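About Rimavine

Rimavine is an independent news and research service covering public procurement, local councils and state-owned bodies. We read contracts, audit reports and court papers, and we publish what we find in everyday language.

We began as a weekly email sent from a spare room in Ondcombe. The first issue went to 85 readers and dealt with a single question: why a harbour dredging contract had been awarded twice in the same financial year. A council clerk wrote back to correct one of our dates, and we printed the correction the following week. We still put corrections at the top of the page, with the original wording left in place.

What we cover

Most of our work is on tenders, the appointment and removal of senior officials, and the follow-up to audit findings. Party politics comes into it when parties call for an inquiry or oppose one. We report those calls, then look for the documents behind them. An allegation is described as an allegation until a court or tribunal has ruled.

Our archive holds 2086 articles. All of them are free to read. The tender database, which we call Skalta, is also free for personal use. Newsrooms and law firms pay a yearly fee for bulk downloads.
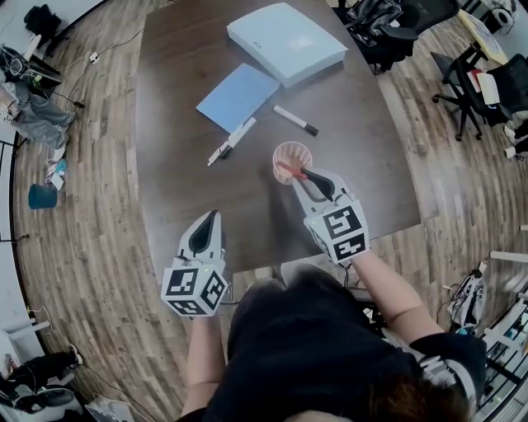 Skalta is updated every working day except public holidays. Each entry gives the awarding body, the winning bidder, the value and the date of signature. If a contract is later varied or cancelled, the old entry stays and a note is added. There are 604 public bodies in the database at present. A few do not publish their awards at all, and they are marked as such.

Who we are

The editor is Ekaette Onyeka, who founded the service after several years as a court reporter. She is responsible for everything we publish. Legal reading is done by an outside solicitor before any article that names a person under investigation. Anyone named in a critical piece is contacted beforehand and given at least two working days to reply.

How we are paid for

Our income comes from reader subscriptions, database fees and a grant from the Osagie Fund, renewed in October. The fund does not see articles before publication. We do not accept money from political parties, serving officials or companies bidding for public work. Any single gift above £200 is listed on our accounts page with the donor's name.

Contacting us

Complaints should be sent to the editor in writing, with the headline and date of the article. We reply within ten working days. Documents can be posted to our Ondcombe office. Please send copies and keep the originals.

Page last updated December 5, 2025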